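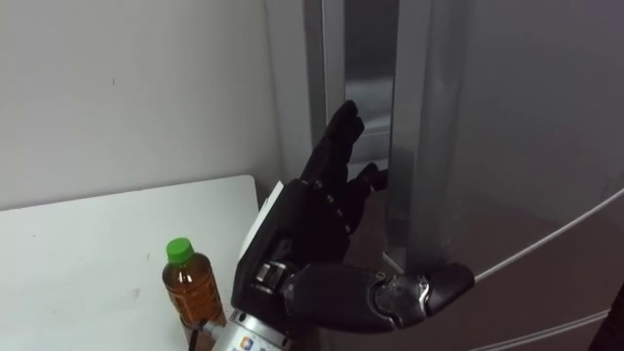 Thursday, October 11, 2018

What a good day for the little kitchen corner! I've been itching to get at it ever since we moved the desk in, and this morning I made a pot of tea, put the radio on and got going. The fridge first, of course — I do love that fridge, great tall silver thing that it is, and it comes up beautifully with warm water and a drop of vinegar. Everything came out, shelves and all, and I found 2 jars of Ea's plum chutney that we'd both sworn were finished. Lunch sorted!

Kaan rang from Trernside at noon and wanted to know if I'd measured the gap for the shelf. I hadn't, so I did it while he waited. 235 cm from floor to ceiling, which is plenty. 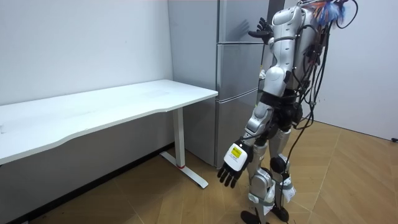

The fridge against the back wall, with the end of the white desk and the wooden floor.

I'm so pleased we kept the floor bare. Juniper still wants a rug — we'll see. Must buy bicarb, a new sponge and proper labels for the chutney, and ask Ea if there's any more of it.

Filed under: Home & Kitchen, Diary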